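Is the airport train to Fesidmont worth it?
28 February 2025

Every guide to Fesidmont says the same thing: take the express train from the airport, it's fast, it's cheap, don't even think about a cab. I've now done the trip four times and I have my doubts.
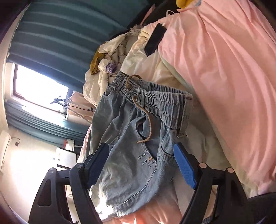

The express costs 24 a person, one way. The airport website calls this "from 24," which made me expect a cheaper ticket somewhere, but I never found one. The ride is supposed to take half an hour, and the train itself does. What the timetable leaves out is the walk from arrivals to the platform, which goes through a parking garage and down a ramp, and the wait at the bottom. Trains are meant to run every 15 minutes. After nine at night that becomes every 40, and the sign announcing this is on the platform, where you can read it once you've paid.

Then you arrive at Matow station, which people insist on calling central. It's central if you are staying in an office building. Most of the hotels are over by the river in Coppens, and for that you need the tram (separate ticket, separate machine, and the machine by the north exit didn't take my card on two visits out of two) or bus 458. I like the 458 fine. It has a luggage rack and the drivers wait for people. It also stops absolutely everywhere, and on a wet evening in February it took longer than the train had.

Door to door, my last trip by train and bus was about 90 minutes. There were two of us, so 48 for the train plus the bus fare.

On the way back we tried Stidov, the car service with the green desk in the arrivals hall. I assumed it was a racket because of the desk. They quoted a flat 60 from the hotel, the car came five minutes late, and we were at departures in well under an hour. No surge price, no "night supplement," at least not that day. I'd still get the number in writing before you put a bag in the trunk.

So if you're alone with a backpack and you land before dinner, sure, take the train. With two people and real suitcases I don't see the case for it, and with three it costs more than the car before you've even bought a bus ticket.

One more thing. The travel pass they push at the airport gives you 3000 "points" toward rides. I asked at the counter what a point was worth and got a leaflet. The leaflet doesn't say either.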